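Home | Shop | Classes | Recipes | FAQ | Find us

Trondlow Bakehouse – your questions, answered

Most of these arrive by email, usually after we've shut. The answers are by Amarachi Eze, who also makes the bread.

When do you open?
7.30 in the morning, and we close when the shelves are bare or at 3 in the afternoon, whichever comes first. In February it tends to be three. In the run-up to Christmas it has been known to be lunchtime, with words exchanged over the last challah.

Can I reserve a loaf?
You can, up to closing time the day before. Ring or use the form. Please don't reserve four and collect one. We do remember, and the other three go stale looking at us.

Which flour do you use?
A strong white from Anozie for the tin loaves and challah, and their wholemeal for the Jindetti, our seeded rye. People ask if supermarket flour will do at home. It will. Your great-grandmother used whatever was in the sack, and people still talk about her rolls.

What is a Jindetti, then?
A dense, dark, slightly sour loaf with caraway in it. The name was on the recipe card when I bought the business and I've never got to the bottom of it. It makes excellent toast and a poor sandwich for small children.

How old is your starter?
Older than the oven, younger than the building. It lives in a bucket called Drivum, after the firm whose name was printed on the lid. Class members get a jar to take home – feed it or don't, but please stop sending me photographs of mould and asking if it's fine.

Why did my plaited loaf come undone?
Usually the strands were too floury to stick to each other. Wipe them with a barely damp hand before plaiting, pinch the ends hard and tuck them under. If it still unravels, slice it in the kitchen and bring it to the table as toast.

Do you post bread?
We post honey cake, which improves in the box. Bread we don't post. We tried it once, to Aberdeen, and got back a very polite letter.

How much are the classes?
£109 for the day, including lunch and everything you bake. Each bench takes two people, so bring somebody you can share a rolling pin with.
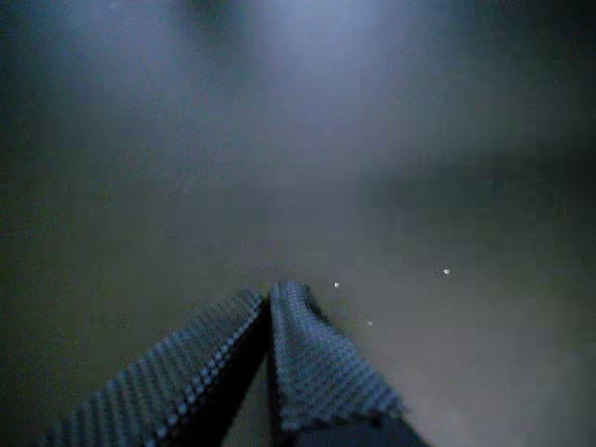
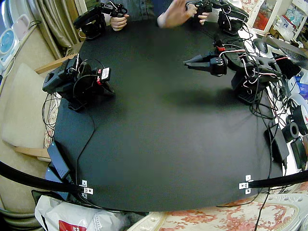
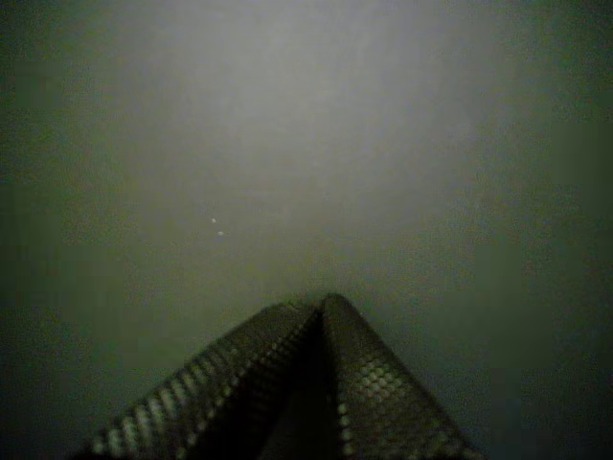
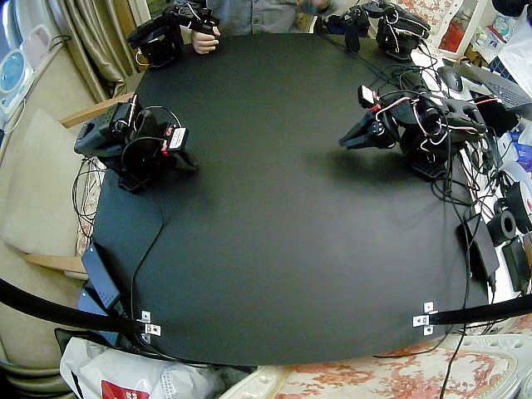
Can I freeze challah?
It freezes well for up to three months. Let it cool completely, wrap it tightly, and thaw it in its wrapping overnight before warming it in a low oven for ten minutes.

338 shares | 3 comments

We use cookies to remember what's in your basket. Accept | Manage settings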